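Nomham 接种点开放与候诊记录 说明文件

版本：第三版
更新日期：2026年1月22日
语言：中文，字段名为英文
格式：CSV，UTF-8 编码，逗号分隔，首行为字段名

概述

本数据集收录 Nomham 及邻近的 Pemgate 地区流感疫苗接种点的开放时间、每日公布的候诊时长、临时关闭通知和疫苗到货公告。数据全部来自接种点和地区卫生部门对外公开发布的信息，不含任何个人就诊记录，也不含接种者的年龄、性别、住址等资料。

整理的起因很简单。两地的接种点各自发布公告，有的贴在网站首页，有的放在附件里，有的只更新预约系统里的一行字。到了接种季中段，想回头查某个接种点上个月哪几天没开门，基本查不到，因为旧公告会被新公告覆盖。我们从九月接种季开始时着手抓取和抄录，把能留下来的都留下来，按同一套字段整理。

本文件说明数据怎么来的、每张表里有什么、哪些地方不可靠，以及使用时需要注意的事项。只打算画一张开放时间地图的人，读完“文件构成”和“已知问题”两节就够了。

文件构成

数据集共四张表，放在 data 目录下。

sites.csv：接种点名录，一行一个接种点，共 78 行。包括名称、所属地区、类型、是否需要预约、是否接待儿童、首次出现在公告里的日期。

hours.csv：开放时间。一行对应一个接种点的一个开放时段。上午和下午分开开放的，记为两行。公告里写“全天”但没有给出起止时间的，start_time 和 end_time 留空，raw_text 保留原文。

waits.csv：公布的候诊时长。一行对应一次公布。各接种点公布的频率差别很大，有的每小时更新，有的一天一次，还有的从不公布。从不公布的接种点在这张表里没有记录。

notices.csv：公告。包括临时关闭、恢复开放、疫苗到货、疫苗用完、改地点、改预约规则等，按 notice_type 分类。一则公告涉及多个接种点的，拆成多行，notice_id 相同。

四张表用 site_id 关联。site_id 是我们自己编的，和卫生部门内部的机构编号没有对应关系，请不要拿它去和别处的编号拼接。

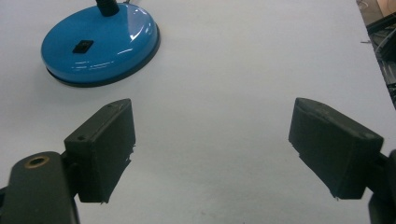 主要字段

site_id：接种点编号，字符串。地区缩写加流水号，流水号不连续，中间的空缺是核对时合并掉的重复条目，没有另外的含义。

site_type：接种点类型，取值为 clinic、pharmacy、school、mobile。mobile 指流动接种车，它的地点会变，sites.csv 里只写服务范围，具体停靠地点在 hours.csv 的 location_note 里。

date：日期，年-月-日。跨午夜的时段在数据里没有出现过，所以没有为它设计处理办法。

start_time、end_time：二十四小时制，当地时间。

wait_minutes：公布的候诊分钟数，整数。公告写成区间的，下限记在 wait_min_low，上限记在 wait_min_high，wait_minutes 留空。我们不取中间值。要取的话请自行计算，并在引用时写明。

wait_text：公布的原文。有些接种点不给数字，只写“较短”“繁忙”“暂停取号”。这类文字没有换算成分钟，因为各点的用法不一致，同一个“繁忙”在药房和学校接种点可能完全是两种情况。

notice_type：公告类型，取值见 docs 目录下的代码表。

source_kind：来源类型，取值为 web、attachment、booking、poster。poster 指张贴在接种点门口的纸质告示，由人工抄录。

captured_at：我们抓取或抄录的时间。请注意它和公告生效时间可能差得很远。

confidence：可信程度，取值为 high、medium、low。判定规则见下文。

采集方法

网页和预约系统的内容由 Huet 抓取。Huet 是我们自己写的一个小型抓取程序，按固定间隔访问公开页面，把正文存下来，和上一次保存的内容比较，有变化才写入新记录。访问间隔设得比较长，以免给接种点的网站增加负担。代价是两次访问之间出现又撤下的公告会漏掉。

附件大多是扫描件。能识别文字的先自动识别，再由人对照原件改正；识别结果太差的直接手工录入。表格类附件的错误集中在数字上，尤其是开放时间里的冒号和句点，所以凡是来自附件的时间，都由另一个人重新看过一遍。

纸质告示的抄录只覆盖 Nomham 市区和 Pemgate 的几个药房。抄录者按统一的表格填写，写不清楚的地方留空，不猜。告示没有落款日期的，date 按抄录当天填写，confidence 记为 low。

清洗时做了这些处理：统一日期写法；去掉完全重复的公告；合并同一接种点的不同名称；把明显写反的起止时间调换过来，并在 edit_note 里注明。除此以外没有改动数值。看起来不合常理的候诊时长也保留原样，只在 flag 字段里做标记。

可信程度的判定

high：来源是网页或预约系统，且同一内容在连续两次抓取中一致。

medium：来源是附件，经人工核对；或者网页内容只抓到一次。

low：纸质告示缺少日期；或者不同来源互相矛盾，无法确定哪一个有效。

互相矛盾的记录全部保留，用 conflict_group 编为一组。常见的情形是网页写着照常开放，预约系统却没有可选时段。我们没有替接种点做判断。
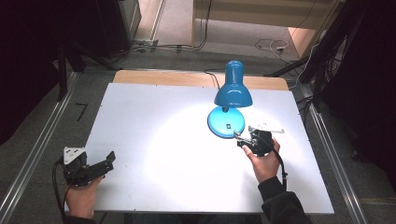 有读者在试用第二版后来信提出，候诊时长既然由接种点自己公布，就很可能偏短，拿它来比较各点的服务水平不公平，尤其对那些老老实实公布长时间等候的点不公平。信里还问，能不能在表中加一列实测时长。

这个意见我们同意前半部分。公布值怎么算出来的，各点口径不同：有的从取号算起，有的从登记完成算起，有的只算到进入接种室，留观时间一律不计。我们向部分接种点询问过口径，得到答复的写进了 sites.csv 的 wait_basis 字段，没有答复的填 unknown。口径为 unknown 的占多数。

至于实测时长，目前没有条件做。在接种点门口计时需要长期有人在场，也会牵涉到对排队者的观察，和本数据集只收录公开信息的原则不一致。今后如果有别的团队以合适的方式取得这类数据，可以通过 site_id 对接，我们愿意协助核对名录。

适用范围

这份数据适合用来查询某个接种点在某一天是否对外宣布开放，整理接种季内临时关闭的时间和公布的原因，比较公告发布时间和生效时间的间隔，以及研究公共卫生信息的发布方式，例如同一条消息在不同渠道上的先后次序。

以下用途不合适：

估计接种人数或接种率。数据里没有任何接种量，开放时间长也不等于接种的人多。

评价单个接种点或其工作人员。原因见上一节。

实时查询。数据是整理后分批发布的，今天要去打疫苗的人请看接种点自己的公告或打电话询问。

医疗建议。本数据集不涉及谁应当接种、何时接种、接种哪一种疫苗。公告原文里偶尔有这类内容，保留在 raw_text 中仅为存档，可能已经过时。

关于疫苗到货公告

notices.csv 里的到货和用完公告需要单独说明。两地的疫苗由 Brarnska 统一配送，接种点收到后自行发布到货消息。有的点当天就发，有的点隔几天才发，有的点只在用完时发一条。因此“到货”和“用完”两类公告的数目对不上，用它们相减来推算库存会得到错误的结果。

另外，部分公告写“已到货”时没有写明是成人剂型还是儿童剂型。第一版曾经按接种点是否接待儿童来推断剂型，后来发现推断常常出错，从第二版起取消，dose_form 改为只在原文写明时填写。还在用第一版的，请更换。 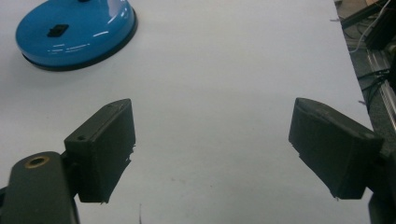
已知问题

接种季开头的记录偏少。抓取程序刚启用时，部分预约页面的结构没有正确识别，hours.csv 在这段时间有缺口。缺口的起止日期列在 docs 目录的 gaps.txt 中，按接种点分列。统计关闭天数时请先排除这些日期，缺记录不代表关闭。

流动接种车的地点写法不统一。同一个停车场有时写路名，有时写附近商店的名字。我们合并了能够确定的部分，其余原样保留。location_note 不适合直接做地理编码。

学校接种点在假期前后常常改时间，改动多数只在家长通知里出现，公开网页并不更新。家长通知不是公开信息，没有收录。所以 site_type 为 school 的记录，开放时间的可靠程度低于其他类型。

节假日的处理有歧义。公告写“节假日除外”而没有列出日期的，我们按两地公布的公共假日处理，edit_note 里写有 holiday_rule。个别药房在公共假日照常营业，这类情况只有在看到另行公告时才改正。

Pemgate 有一处接种点在季中搬迁，名称不变。新旧地址在 sites.csv 里分作两行，用 moved_from 关联。按名称合并会把两处混在一起，请按 site_id 处理。

flag 字段的标记规则在第三版调整过，与前两版不能直接比较。

读取时的注意事项

site_id 请按字符串读入。有些软件会把它当作数字或日期处理，导致前导零丢失。

raw_text 里可能有换行和逗号，字段已经用双引号包起来。如果读出来的行数比 docs 目录下 checksums.txt 里写的多，多半是读取时没有按引号处理换行。

空值一律为空字符串，没有用零、横线或 NA 代替。wait_minutes 为零的是公告明确写了无需等候的记录，和空值含义不同。

用电子表格软件打开后再另存，时间格式可能被改写。建议保留一份原文件不动。

隐私与伦理

少数公告原文里出现了工作人员的姓名和直拨电话，发布前已经删去，以方括号加“已删”代替。接种点的总机号码保留。我们没有保存抓取页面中的用户评论和留言。

如果在数据中发现仍有可以识别到个人的内容，请写信告知具体文件和行号，我们会先下架相关文件，核实后重新发布。

接种点如认为某条记录有误，也可以提出更正。更正会以新记录的形式加入，原记录保留并标为 superseded。要求删除整条已公开公告的，逐件处理，处理结果写入更新记录。

许可与引用

表格部分可以自由使用、修改和再发布，须注明来源和版本。raw_text 中的公告原文，权利归原发布者，在此仅作存档和研究用途，大段转载前请向原发布者确认。

引用时请写：Nomham 接种点开放与候诊记录，第三版。请务必带上版本，各版之间的字段和标记规则有差别。

更新记录

第三版：补入 Pemgate 药房的纸质告示；增加 wait_basis 和 conflict_group；调整 flag 规则；修正若干接种点上午时段与下午时段写反的问题；更新 gaps.txt。

第二版：取消剂型推断；流动接种车单列为一种类型；候诊区间拆分为上下限两个字段。

第一版：首次发布，仅含 Nomham 的诊所和药房。

待办

附件类来源的原始扫描件尚未整理完，暂不提供下载。代码表目前只有中文说明，英文说明在做。hours.csv 和 notices.csv 之间还有一批关闭公告没有对应到具体时段，核对完后并入下一版。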